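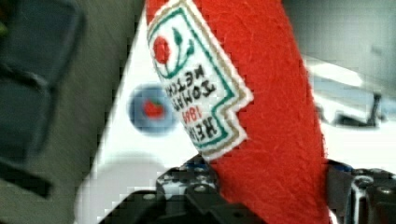

Fig. 5. Red felt ketchup bottle, embroidered label patch side.

Section 5. Putting out and looking after the soft food pieces

Applies to the Clodundale play kitchen, all soft pieces. Wooden pieces are in section 6. Read the cautions first if you are new to the set.

5.1 Before you start

You need: clean dry hands, a soft clothes brush, two white cotton cloths, cold water, a drop of mild soap, the stock sheet. Good light. Not the lamp by the shop counter, it makes all the reds look the same.

CAUTION: No child under three with any piece that has a loose thread. Take it out, bag it, write it on the sheet.

CAUTION: No tumble dryer. No radiator. Felt shrinks and the patch doesn't, so you get a pucker round the edge that won't come out.

5.2 Checking a piece

1. Pick it up by the body. Not by the cap or any other narrow end.
2. Turn it so the patch faces you. On the ketchup the patch is white with a thin tan or gold line round the edge and a green one inside that. Small tomato on a vine, then the lettering (HEINZ, 1869, TOMATO, KETCHUP).
3. Run a thumb round the patch edge. It should lie flat all the way, notches included. The notches are where it lifts first.
4. Look at the vine stitching. It's the longest run of thin thread on the piece and it snags on Velcro. If a loop has pulled up, do not cut it, see 5.5.
5. Squeeze gently top to bottom. Lumps are fine. A hard spot is not, somebody has pushed something in through a seam.
6. Check all seams. Tug lightly either side. If you can see filling, it comes out of use.

Note: fuzz on the felt is normal. Bobbles are wear, brush them, dont pick.

5.3 Brushing

1. Lay the piece on a cloth, patch up.
2. Brush the felt only, short strokes, one direction.
3. Go round the patch, never across it. Bristles catch the thread.
4. Turn over, same again.
5. Shake the cloth out in the bin.

5.4 Spot cleaning

Red felt may bleed. Always test.

1. Damp corner of white cloth, press on the underside for a slow count of 5.
2. Pink on the cloth? Stop. Brush only, and put "bleeds" on the sheet.
3. Cloth clean? One drop of soap in a bowl of cold water, wring the cloth out hard, dab. No rubbing.
4. For marks on the white of the patch use the second cloth, a clean one. Work from the middle outwards and stay off the red. The lower edge, where white meets red under the big lettering, is the place people get wrong.
5. Dab again with plain water.
6. Dry flat, patch up, overnight, window open if it isn't raining.

CAUTION: No stain sticks, no bleach pens. Lungile tried one on the mustard and there is now a pale ring on it the size of a coin.

5.5 Loose threads

1. Small loop: ease it back through from behind with a blunt needle.
2. Longer than a fingernail: leave alone, bag it, pass to Radka Kadrić.
3. Patch edge lifting: same. No glue, whatever the old version of this guide said.

5.6 Putting out in the shop corner

1. Bottles go on the middle shelf. Jars below, packets on top.
2. Patch to the front, lettering the right way up. The younger ones match by picture so the tomato wants to be seen.
3. Leave a hand's width between soft pieces so they can be grabbed without pulling the next one over.
4. Don't wedge them behind the till. They go flat and stay flat for days.
5. Baskets and pretend money last (section 7).

5.7 Putting away

1. Repeat 5.2, quick version: patch, seams, squeeze.
2. Damp pieces do not go in the box. Ever.
3. Heavy things at the bottom, soft pieces on top, patch to patch so the felt doesnt rub the thread.
4. Lid on loosely. Sino boxes have the vent holes, use those if there's one free.
5. Initial the sheet. Box number for soft food is 763, spares are in 1548.

Note: full check of both boxes every February. Takes most of a morning. Missing or retired pieces to Kastriot Matić before he does the order, afterwards is too late and you wait for the next one.

Next: section 6, wooden pieces and the chopping board.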